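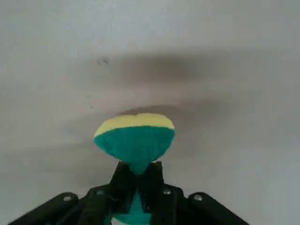 Can you build a robot arm that helps with the cleaning in a shared workshop, without spending a fortune? With patience and a decent pile of donated parts, a small group can, and the one at Julelwood has been at it since the winter.

I went along one evening in April to see how they were getting on, and stayed a good deal longer than I'd meant to (my tea was ruined, thanks for asking). Julelwood is the shared workshop behind the old seed merchant's, and if you've only ever been in for the bike repair nights you might not know there's a back bench where the electronics lot gather. That's where the arm lives. They call it Tomoria, after a boat Marisa Villa's uncle used to own, and the name has stuck even though two people wanted something more serious.

The idea is simple enough. Everybody who uses the workshop is meant to wipe down after themselves, and you can guess how well that goes. So Marisa and Berkay Eren started wondering last year whether an arm could do the flat surfaces, or at least make a start on them. Berkay had some motors left over from a camera slider he never finished, Hnat Zhuravel knew his way round the software, and off they went.

The bit I liked best was the gripper. It's black, with two fingers that close together in the middle and an arm coming down on either side, all held with little silver screws, and it hangs on to a perfectly normal washing-up sponge, the teal kind with a yellow scouring layer. It nips the sponge at the bottom so the top spreads out like a fan. I asked Berkay if they'd thought about making a proper cleaning head for it and he gave me a look. "We made three," he said. "The sponge is better. And you can buy it at the corner shop."

Fair enough! The trick, he told me, is how hard to squeeze. Too gentle and the sponge swivels round as soon as it touches anything, too firm and there's hardly any sponge left to wipe with. Hnat has been trying different settings and writing down the results in a school exercise book, and the count had reached 3,363 wipes by the time I left. He was very clear that this included the bad ones. There's a page near the front where he has just written "no" all the way down the margin.

Money has been tight, as it always is. The group set themselves a limit of £1,000 for the whole build and they're still under it, mostly thanks to Leonardo Serra, who can't walk past a skip without having a look in it. The base is bolted to a slab of worktop he rescued from a kitchen refit, and the power supply came out of something he was rather vague about. The most expensive single item was a set of bearings from Gatach, ordered after the cheaper ones started grinding. "I held out for weeks," said Leonardo. "Then I had to listen to it."

Not everyone was keen at first, mind you. Ronaldo Gatchalian runs the woodworking side and he worried the back bench would vanish under wires for good. He's come round a bit – partly, I suspect, because the group agreed to clear everything away by 6 on the evenings his beginners are in. He still won't let it near the lathe. He did lend them his good clamps, though, and people who know Ronaldo will understand what a big thing that is.

I had a go at the controls myself. You guide the arm along by hand first, nice and slowly, and then it tries to repeat what you did. My first try was a sort of wobbly figure of eight that missed most of what I was aiming for, and Tomoria copied it faithfully, wobble and all. Marisa was kind about it. Hnat wrote something in the book.

Next on the list is corners, which they all groan about, and after that the question of rinsing. At the moment a person has to take the sponge out and do that at the sink. Berkay fancies a bucket on a stand, Marisa would like to keep water well away from the motors, and I gather this one has been going back and forth for a while. Someone has also suggested borrowing a wheeled base from the Głowacki workshop across the river, so the arm could get to the other benches, but that's a job for later in the year.

If you'd like to see it going, the group meets at the back bench most weeks and visitors are welcome from 6 in the evening. Ring the bell twice because the first one never gets heard over the extractor. They're also after sponges, any colour, and a second exercise book for Hnat.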